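About Nekineck

Last updated: December

We are a small company that teaches robot arms to do simple jobs by having a person do the job first, through the arm, over and over. A second arm is moved by hand and the first one copies it, or an operator drives it from a control box. The recordings go into a program that tries to work out what the person was doing.

If that sounds less grand than what you have read on other robotics sites, good. We started Nekineck after buying one too many machines that "learned in minutes" and then couldn't pick up a spoon. Most of our work is done on a table with an orange arm, a paper-thin budget and a game of tic-tac-toe.
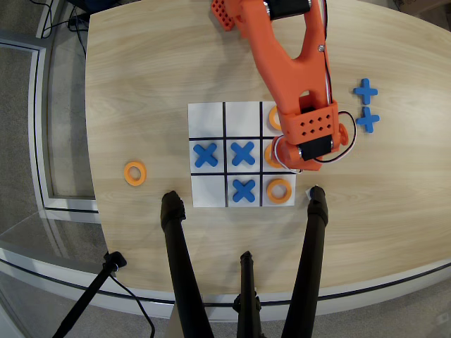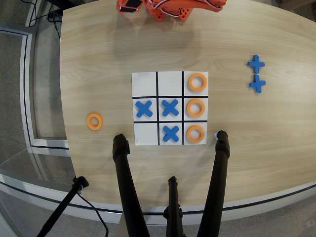

Same board each time, blue crosses against orange rings.
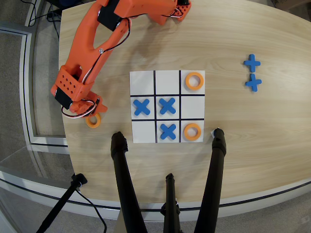 One customer wrote to us after a visit that a child of four can put a ring on a square, so why should anyone pay grown adults to show a machine how? Younis, a packaging firm we have worked with, put it more kindly and asked what a board game had to do with their boxes.

Fair questions, both. The game itself is no use to anyone, and we don't claim our arms understand it. Choosing a square is the easy part and ordinary software has managed it for decades. What we care about is the reach, the grip, the letting go, and whether the piece ends up flat in the square it was meant for. Those are the same troubles you get with boxes, only cheaper to get wrong.

What we have found so far

Our longest set of recordings, called Mirell, holds 508 hand-guided moves. We threw out 195 of them. Some were clumsy, some were fine but done in such an odd way that the program picked up the oddness along with the move. Operators hesitate, change their minds halfway, and nudge a piece twice when once would do. The arm will copy all of it. People in this business like to say that more data fixes this. We have not seen it fix itself, and we'd want to see the bad recordings before we believed anyone who said theirs had.

We also distrust success rates, including our own. A arm that does well on one table with one set of pieces may do badly when the table is moved or the lamp is changed. When we give a customer a number, we say which table it came from, who set up the pieces and how many tries were left out. If another supplier gives you a number without that, ask.

How we work with customers

We begin with a trial of 10 working days at your site or ours. You name one task. Your own staff guide the arm for part of it, usually after an hour or so of practice, and we keep every recording, the poor ones too – you get a copy of the lot. At the end we tell you whether to carry on. Of our last five trials we advised stopping two, and one of those customers went ahead with someone else. We hope it went well.

What we won't do is stage a demonstration. Visitors to our Festetby workshop see whatever is on the table that day, and some days that is an arm missing the same square all afternoon. Remote control is always announced as remote control. We have sat through enough shows where it wasn't.

Visits are by arrangement, any weekday except Monday.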